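**Hand-held gripper comparison** (also *pad trial*, or, among people who have had to sit through one, *the toy test*) is an informal method of judging robot grippers before anyone bolts them to an arm. A person holds the gripper, closes it on a series of awkward objects, and writes down what happened. The arm, which costs more and complains more, stays out of it.

The method is usually traced to the Kormont workshop, where Toshiko Murakami needed to choose finger pads for a sorting cell and had been given seven weeks and no arm. Her first object list ran to 16 items, most of them toys. Toys are cheap, oddly shaped and survive being dropped, a quality they share with very few prototypes.

## Procedure

In the Kormont version, each object is picked up from a table, held upright for 4 seconds and placed in an open container. A full session is 60 picks. The operator changes pads halfway through and is not supposed to have a favorite. Murakami's notes admit to one by the second page.

Footballs of the American kind are a standard item. The pointed ends leave the pads little to hold, so the grip has to be taken on the sides, and a pad that is too stiff will squirt the ball across the room. Ribbed pads are generally preferred, though the Trillesier group has argued for smooth ones at some length.
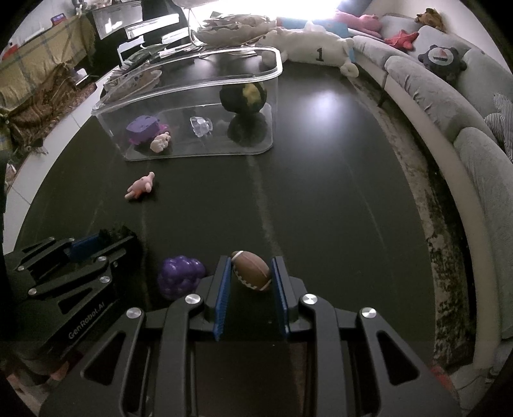 *Entry written by Garnet Nguyen – last revised in December*

## Choice of objects

Most lists mix hard and soft things. A small football tests side pressure. A toy bunch of grapes, all bumps, tests whether the pads settle or rock. Plush animals are included for their habit of folding up in the grip, and clear objects are there mainly to annoy the camera people, who must later teach a model to see them.

The Endik list drops plush entirely on the grounds that it "proves nothing." Its users report very high scores.

## Criticism

The main objection is that a human wrist is much too good. Operators correct a poor approach without noticing, and the gripper gets the credit. Matsuda's reply was to strap the operator's elbow to the chair, which lowered the scores and nearly ended the project.

A second complaint concerns scoring. Under the original rules, an object that falls into the container by accident still counts as placed. Murakami has declined to change this.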